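Week 6. Bring these notes to the seminar. The reading is the Ullville sleep pamphlet and the two short papers in the course pack, in that order.

# Sleep advice and where it comes from

Last week we looked at diet claims and how hard they are to pin down. Sleep ought to be easier. Everyone does it, it has a beginning and an end, and you would think we could at least measure how long it lasts. This week's notes are mostly a list of reasons to doubt that.

## 1. How long did you sleep?

Most of the large studies you will see quoted in newspapers ask people to fill in a form. "On average, how many hours do you sleep a night?" Try answering it yourself before reading on. Most people give a whole number. Many give the number they think they should. Some count from when they got into bed, some from when they put the light out, and hardly anyone takes off the time spent awake at four in the morning worrying about the boiler.

Diaries are better, if they are filled in each morning. They often aren't. Anyone who has marked a lab book written up in one pen on the last evening will know the look of it.

Wrist trackers are sold as the answer. What they mostly record is movement, sometimes with pulse added, and the rest is a guess made by software that the maker will not show you. Lie still with a dull book and many of them will give you a good hour's sleep. The coloured chart of "deep" and "light" sleep deserves even less trust than the total.

The sleep lab, with wires on the scalp, is still the best we have. It also asks you to sleep in a strange room with wires on your scalp. The first night is usually thrown away for that reason, and I have never been convinced that the second is all that normal either.

## 2. The bedroom

A great deal of advice is about the room: keep it dark, keep it cool, keep it quiet, keep it tidy, use the bed only for sleeping. Dark, cool and quiet have some decent evidence behind them. Noise in particular has been tested properly, with people being woken on purpose by recordings of lorries.

Tidy is another matter. The claim that a cluttered room gives you bad sleep turns up everywhere, and when you follow the footnotes they tend to lead to surveys in which people rated their own clutter and their own sleep on the same afternoon. Someone who is low or worn out may well give both a poor mark. You cannot tell from that which came first, or whether the room matters at all.

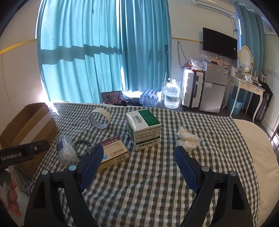 "Use the bed only for sleeping" has a better history. It began as one part of a treatment for people with serious insomnia, given alongside several other instructions and with someone checking on progress. Taken out of that setting and handed to the general public, it becomes a rule with very little behind it. A student in a shared house has one room and often nowhere else to sit. Telling her that reading in bed is ruining her sleep may do nothing except give her something new to lie awake over.

## 3. The Stelness mattress trial

This is our worked case, and the summary sheet is in the pack. Read it before you read my complaints.

Stelness recruited 400 adults, sent each of them a new Pondeck mattress and asked them to rate their sleep before and after. At the end, 244 returned the final form. The leaflet reports that "most sleepers" felt better.

Some questions to have ready:

- What happened to the other 156? People who disliked the mattress and sent it back may be among them. The sheet doesn't say.
- Who signed up? If you volunteer for a mattress trial you probably sleep badly at the moment. Bad spells tend to ease by themselves, whatever you are lying on.
- Where is the comparison group? There isn't one. A group given a new mattress cover and a friendly letter would have been cheap.
- Did they get to keep it? Yes, and I would find it hard to be rude about a free mattress too.

The second paper, the Mirzaei study, is smaller at 300 people but far more careful. It put people into 2 groups by chance and reported everyone who dropped out. The difference it found was up to a few minutes a night, and the authors say plainly that it might be nothing. You won't have seen it in a newspaper.

## 4. What can be said

Less than the pamphlet says. Going to bed and getting up at steady times seems to help people who sleep badly, and the evidence is fair – not perfect. Caffeine late in the day is bad for many and makes no odds to some. Alcohol brings sleep on and then breaks it up. Long-standing insomnia can be treated, and the talking treatment does well against pills over several months.

On the "eight hours" rule I would ask you to be stubborn. Averages describe groups. A person who gets by happily on less isn't ill for falling below one, and a person who needs more isn't lazy.

## For the seminar

Pick one sentence of advice from the Ullville pamphlet and trace it back as far as you can. Write down each step, including the dead ends. If you reach a real study, note who was in it, what was measured and who paid. If you end up at another pamphlet, say so and hand that in. Half a page is plenty.

The insomnia chapter is optional this week but will be needed for the essay.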